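Stories > People > Food and Making

Theophilus Asante on willow, wet sheds and why your bread basket wobbles

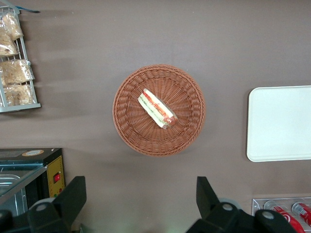 I'd been trying to get Theophilus Asante to sit down with me since the spring, and when he finally did it was over tea in his workshop at Trerport, with rain hammering on the tin roof (we had to shout a bit). He's been making baskets for 22 years. Before that he fitted kitchens, which he says taught him to measure and very little else! I wanted to start with something small, the kind of basket most of us own and never look at, like a round one with a thick braided rim, big enough for a wrapped sandwich. How hard can that be?

"Very," he said, and laughed at me. "Everybody thinks the small ones are easy. You've got your spokes coming out from the middle, and if they're not even at the start, they won't be even at the end. You can't fix it later. I tell people to unpick it and they hate me."

The base is where he can tell who made a basket, apparently. He turned over one of his own to show me, then one by his old teacher in Lamden, and I nodded along as though I could see the difference. I couldn't. He could tell I couldn't.

So why do so many of them wobble? Mine does. It has wobbled through every Christmas dinner I've ever cooked.

"Flat base. It wants to be domed up a touch so it sits on its edge. And people stand them on radiators, don't do that."

I do do that.

He grows most of his willow on a strip of ground at Cullinane, cuts it from November onwards and soaks it in an old cattle trough behind the shed. A decent shopping basket takes him a day. Last winter a café chain rang up wanting 300 bread baskets in six weeks, and he said no before they'd got to the price.

"I'd have ended up with no thumbs," he said. "And I'd have hated every one of them after the first 200."

These days half his time goes on teaching. He takes 3 beginners at a time, with soup included, and they all go home with something, even if it leans. His own first basket lives on top of the fridge and holds dog leads. It's awful, by the way, really lopsided, and he's enormously fond of it.

I asked what he'd make if money didn't come into it, and he went quiet for so long I thought he hadn't heard me over the rain.

"A cradle," he said. "My daughter's due in the new year. I've started it twice."

Then he topped up my tea and went to check on the trough.

14 comments | 41 shares

Contact us | © Hernano | Back to top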